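Notes from the Sewing Corner

April has been all about color over here, and I mean that in the most boring possible way. I have been trying to pick one for the curtains in my back room since before the holidays, and I am happy (and a little embarrassed) to report that I have finally landed on teal.

It started with a paint chip. Then it was four paint chips taped to the window frame, and then I was walking around the room at seven in the morning and again at seven at night, holding them up to the light like a person looking for a fake bill. Teal is a sneaky color! In the morning it leans green, by supper it goes blue, and under the ceiling light I could talk myself into calling it gray.

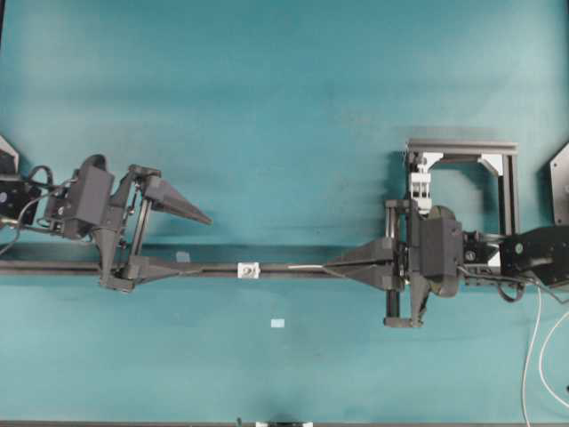
Teal, with a dark gray rail across it.

So if you are thinking about teal for anything bigger than a pillow, buy a real piece of fabric first. A swatch the size of a cracker tells you nothing. I got a full yard of the cotton from Trernetti and pinned it up for a week, and I'm so glad I did, because my first choice looked like a hospital gown once there was enough of it. The second one, a shade deeper, was the keeper.

Now, the measuring. My window is 46 inches across and I wanted the curtains nice and full, so I doubled that and then added for the side hems. I have skimped on this before (the kitchen, three years ago, don't look too closely when you visit) and a skimpy curtain just hangs there like a bedsheet. Length is 67 inches finished, with a deep hem at the bottom so I can let it down if it shrinks.
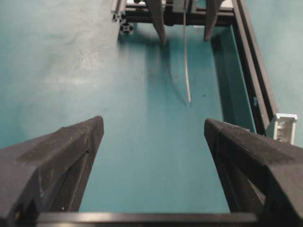
I did prewash, by the way. Warm water, low dryer, out while it's still a tiny bit damp, then straight to the ironing board. Several of you wrote in last time to say you skip it, and you are braver than I am. Deep colors can bleed, too, and I'd much prefer that happen in my washer than on my white windowsill.

For thread I held five spools against the cloth and went with the darkest. Everyone has their own rule here, but mine is to go a touch darker than the fabric every time. A lighter thread sits on top and shouts at you.
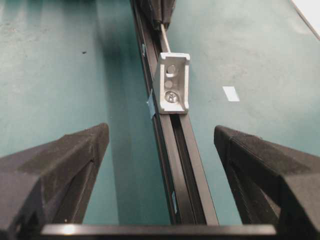
Black on teal, with a bit of silver.

I went back and forth on the lining and ended up with plain off-white. It gives the color some weight and it keeps the sun off the back, which matters in a room that gets it all afternoon. The old curtains in there had faded in stripes, right along the folds, and I could have cried when I took them down.
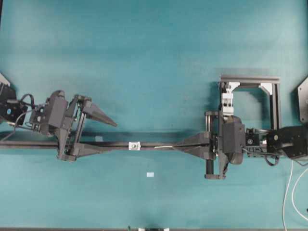 The leftovers are going into napkins, and if I'm careful with the cutting I should get six out of what's on the shelf. I'll bring one finished panel to the Clundier Street swap so you can all feel the weight of it. Bring your own teals, please, even the ugly ones! And if anybody has a walking foot they aren't using, I'd love to borrow it until the end of the month.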